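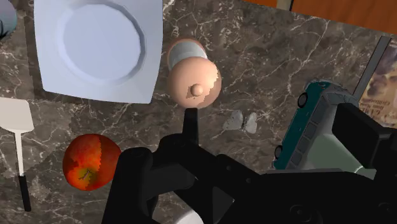
Tesik Carry-On Backpack review – three trips in

Posted 2020-12-07

Quick one as I'm typing this at the kitchen counter between calls. Had the Tesik since January, took it on 3 trips before everything shut down, plus a couple of overnights at my sister's since. Enough to have opinions.

Short version: good bag, annoying straps, would buy again on sale.

Space first. Opens flat like a suitcase, which I love. Four days of clothes, spare shoes, toiletries, a rain jacket. Fifth day if you roll everything and don't bring jeans. There's a mesh divider on one side and nothing on the other, so you'll want packing cubes. I used the Ploreo ones I already had, two mediums and a small. Fit like they were made for it.

Laptop sleeve is at the back, own zipper. Big plus at airport security, no digging. Mine's a 13 inch and slides around a bit. Charger goes in the front pocket and makes a lump.

Now the straps. They're padded, fine, but they slip. Every twenty minutes I'm yanking the left one tight again. Walked from the station to the guesthouse in Jisbridge, almost 2,000 steps by my phone, all uphill, and had to stop twice. The chest clip helps some. The hip belt is thin and I ended up tucking it away and forgetting about it.

Fit under the seat? Not when its full. Overhead bin, no problem, even on the little plane. One gate agent eyed it and had me drop it in the sizer. Went in with a shove.

Rain – got properly soaked on the second trip, clothes dry, front pocket not. A paperback died in there. So don't put paper in the front pocket.

Water bottle pocket is too shallow for a tall bottle. Lost one on a bus. Small ones stay put.

Zippers still smooth. One pull tab came off, replaced it with a bit of cord. Lining has a small snag near the botom, my fault probably, hairbrush.

Compared it with the Shokri before buying. Shokri has better straps, no question, and a real hip belt. But it's top loading and I can't go back to digging for socks. Also heavier empty. If you're walking a lot, get that one. If it's mostly trains and taxis, Tesik.

Color: I got the gray. Shows lint, hides dirt. The green looked nicer online but was sold out.

4 out of 5. Would be 4.5 if somone fixed the strap buckles.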